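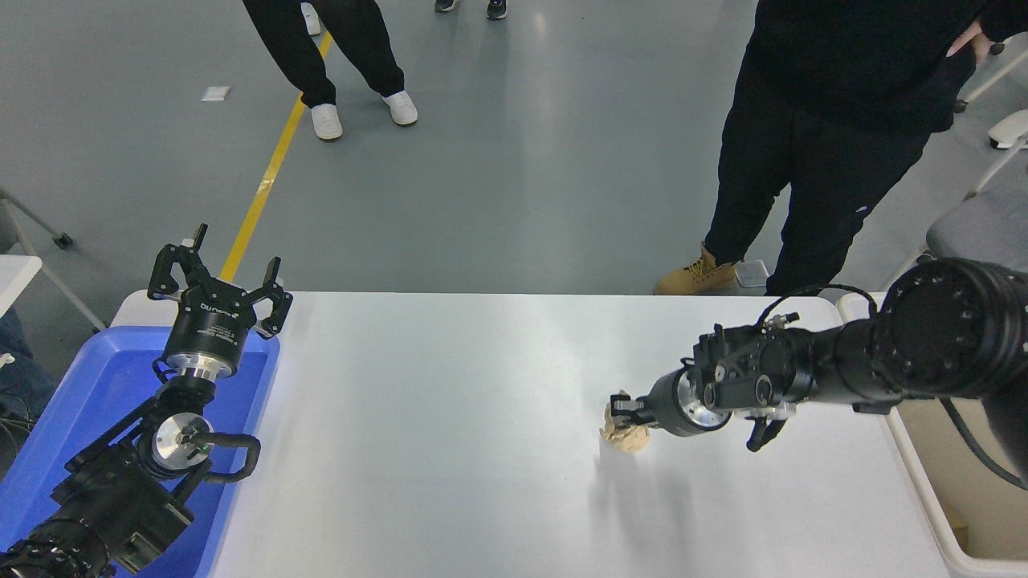 Drodar – two-arm table cell, sorting task
README for the cell and the recordings that come off it. Notes are for whoever is setting up next. Last gone over in January, patchy in places.

What it is
Two black arms, one either side of a white table. Two-finger adaptive grippers (Robotiq) on both. Blue tray at the left end, off-white bin at the right end. Job is crumpled paper: pick up, move, let go. Head view only in this release, wrist views are in the Trastmont set and not merged yet.

Contents
349 episodes
37 of them flagged, see flags.csv
6 sessions, one folder each
Joint positions and gripper opening logged for both arms, also the idle one

Start-up
1. Walk round the table. Nothing leaning on it, bins in place.
2. Power left arm, then right. Wait for the green light at each wrist before touching anything else.
3. Open both grippers fully and close once. If one stops short, re-run activation, don't just carry on.
4. Left arm to park: over the blue tray, gripper up, fingers open. It stays there for all right-hand episodes.
5. Right arm to hover, behind and above the pick area.
6. Paper down, start recording, go.

Park pose is saved as alley_park (from the old Alley cell, never renamed). Do not overwrite. If you need a different one save it under a new name and put it in the log.

Cables
Most of our lost time. The loop at the left wrist needs slack but not so much that it catches the tray rim when the arm comes down. Turn the wrist by hand-guide through its full range after any re-routing and watch the loop the whole way. Same for the right, where the cable goes over the top of the wrist. Ties snug, not tight – we crushed one in session 2 and the gripper kept dropping out on close.

Gripper care
Wipe pads at the start of every session. Paper dust builds up and the ball starts to slide on lift.
Check flange bolts on Monday, both sides. Marker pen line across each bolt head, if the line's broken, re-torque and note it.
Finger pads swapped on the right after session 4. Opening values before and after differ slighty, offset is in calib.txt.
Force setting is low on purpose. Higher and the paper flattens, then the next pick is hopeless.

Paper
One sheet of packing paper, crumpled by hand. New ball when it's gone soft. Don't use white, it vanishes against the table top. 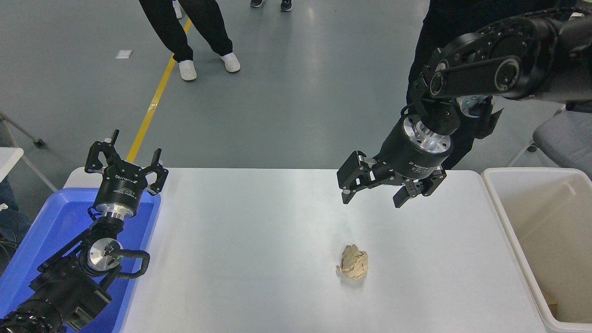
If the ball rolls off the table mid-episode: stop, label it fell, reset. Don't put it back by hand while the arm is live. Stop button first, every time.

Known problems
– Glare towards the back edge of the table. Worse after 4 pm when all the overhead lights are on.
– People walk about behind the table. Feet and legs in view in most episodes, not masked.
– Session 3 has a clock offset between the arms, 9 frames. Fixed in the csv, not in the raw logs.
– Right arm faulted twice near full reach. Keep the bin tucked in to the table end and it doesnt have to stretch.
– Bin position not measured in sessions 1 and 2.

Shutdown
Grippers open and empty. Right arm back to hover, left to park. Stop recording before power off or the last file won't close. Right off, then left.

Spares
Pads, ties and one wrist cable in the Mac Giolla drawer. Write down what you take.

To do
Rename park pose. Measure bins properly. Merge wrist views.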